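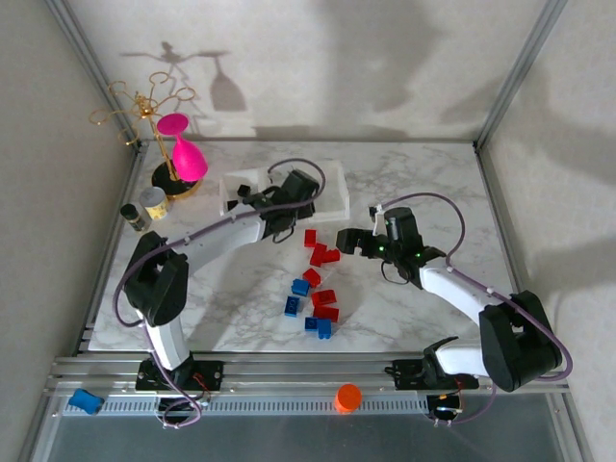 Cosmin Toma asked me under last week's post why we still collect demonstrations by hand, when a simulator can make as many as we want during one night. It is a fair question and my reply there was too short, so I try again in a thread.

We do use a simulator in Greltau. It is good for checking that the code runs and that the arms don't want to go through the table. For toy bricks it is less good. A brick which lies half on another brick slides in a way that our simulator does not know.

So: two arms, a table, red and blue bricks, a clear box, and a person who drives the arms. The person moves, the arms follow, everything is recorded. One recording from the home position back to the home position we call an episode.

We have 330 episodes of the brick task now. In January I promised a larger number to my colleagues in Hafstein. I will not write the number in public.

What did we throw away? 55 episodes, and these are not inside the 330. Most of them were my own, from my first days as an operator. I was pausing in the air to think, and a policy that learns from such data also pauses in the air. It looks very wise and it does nothing.

After this I made a rule for operators: think before you start the recording. If you need to think in the middle, finish the episode calmly and mark it. We can decide later if we keep it.

A mistake that is corrected is a different thing. If the brick slips and you pick it up again without panic, please keep this one. The model should see how a person comes back from a bad grasp. I was deleting these at the beginning and I regret it.

About the clear box. We started with a gray bin and everything went well, maybe too well. With transparent walls the model must find an edge that the camera almost does not see. Our success rate went down the same afternoon and I was a little bit happy, because now we had something to work on.

The wine glass on its gold rack in the back corner has no role in the brick task. Same for the small tin and the black bottle. They stand there while we work on bricks, and other days we put other things. If the table is always clean, the model learns a clean table, and no kitchen I know looks like this.

The pink glass also gives a very sharp shadow on the back wall. I like it. Somebody wrote to me that shadows must be removed with better lights. I don't agree, but I would like to read a comparison if you have one.

How we place the bricks: we drop them from the hand and don't arrange them. I say this because people arrange without knowing it. One operator from the Vikusville team had always the studs up, every time, and he was sure he was random. Now we shake them in a cup and pour.

Some bricks stand upright after pouring and we leave them so. These are harder, because the fingers can push the brick over before they close.

Question I get often: which arm should take which brick? We give no instruction. The operator decides, and usually the closer arm works. I know that it makes the data less uniform. I wanted to see if the model can learn the preference by itself, and for now the answer is "sometimes."

When both grippers want to be above the box, there is a problem. We had some 5 light collisions in total, all from the operator and not from the model. Nothing broken, one cable pulled out from its clip. Since then, one arm goes in and the other waits outside near the bricks.

Cables, by the way. If you build such a station, leave a longer cable than you think at the wrist. A tight cable pulls the wrist a few degrees and you will search for the error in your calibration for 2 days. I write from experience.

For labels we use Gindus, which is our own small tool and not pretty. It plays the episode, you press a key when the brick is grasped and a key when it is released. I tried to detect this automatically from the gripper current. With such light bricks the signal was too weak to trust.

Operators should change often. I can do maybe one hour and then my movements become lazy, and I see it in the curves – longer paths, later closing of the fingers. So we work in short turns and the one who rests does the labels.

Back to Cosmin. He answered me already while I was writing this, and he proposes to mix: simulated episodes for reaching, real ones for contact. We tried a small version in the spring and the result was not clear. The cameras in the simulator had a wrong angle, so I don't want to blame the idea.

We will try again with correct cameras, same bricks, same box. I will post the numbers also if they are bad.

If you collect on a similar table, please tell me how you decide that a scene is "different enough" from the last one. We decide by eye, and I am not satisfied with it. Replies are open, also in German, my German is better than my English.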